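Misolano社区食品互助点 进度简报(给Vasseur基金)
3月6日

先说结论:整体按计划走,冷柜那块慢了,预算没超。写得急,细节后补。

一、发放情况
本期发出食品包1280份,比上期多200份。多出来的主要是河东那两条街,搬来的家庭多,之前没登记过。登记表改成一页纸了,原来三页,排队的人填到一半就走。现在好很多。老年住户还是要人帮着填,字太小,下次印大一号。
登记家庭现有304户。其中有几户地址重复,正在核对,下次报数可能会往下调一点,先打个招呼。

二、货源
Altico那边每周供一次干货,米、面、豆子、罐头,基本稳定。有一次晚到半天,当天下午的发放改到傍晚,门口等了不少人,有意见。已经跟对方说好,晚到要提前打电话。
Gunitz给的是临期品,品种杂,量不好预估。有时候一整托盘全是果酱。临期品单独放一个架子,先出先发,日期用粗笔写在外侧。这条规矩执行的还可以,偶尔有人忘写。
新鲜蔬菜仍然是短板。谈了两家菜农,一家嫌量小,一家要等五月才有货。叶菜先不指望了,土豆洋葱胡萝卜能撑。

三、冷柜
没到位。报价拿了三份,最便宜的那份不含安装,加上去反而最贵。选了中间那家,定金已付。配电箱要先改线,房东同意了,书面的还没给,在催。冷柜不到,奶制品和冻肉就一直没法收,上个月推掉了两批,可惜。

四、人手
周转还行。早班够,晚班缺。搬货的活压在几个人身上,腰都不太好,想买一台液压手推车,走设备费,余额够,请确认这样列支行不行。培训做了两次,内容是过敏原标识和日期辩认。过敏原那部分大家问题最多,尤其是混装的饼干零食,外包装拆了就查不到成分。现在规定一律不拆外盒,整盒发。

五、钱
本期支出主要三项:运费、房租、冷柜定金。运费比预算高,油价的缘故,加上河东多跑一趟。印刷费省下来一些,刚好补上。票据扫描件另发,有两张收据看不清,已请对方重开。
另外,仓库保险五月到期,续保报价还没来。

六、住户反馈
发了反馈卡,收回60张。意见集中在:时间太短、想要多一点小孩能带去学校的东西、包里的豆子不会做。豆子那条打算附一张做法,简单点的,一面中文一面本地话。发放时间延长要看晚班能不能补上人,暂时不敢答应。
也有人说包太重,拎不动。考虑分大小两种,单人户拿小的。还没定。

七、下一步
冷柜装好,验收。
核完重复地址,更新名册。
晚班再招人。
蔬菜继续谈。
小包试行一轮,看看浪费多不多。

需要贵方答复的两件事:手推车能否走设备费;冷柜尾款能不能提前拨。尾款那件比较急,供应商只给留货到下月初。

附一张照片,其余附件另发。
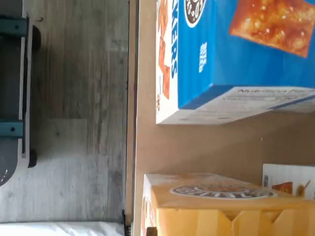

干货类:蓝色盒装咸饼干,置于浅米色架面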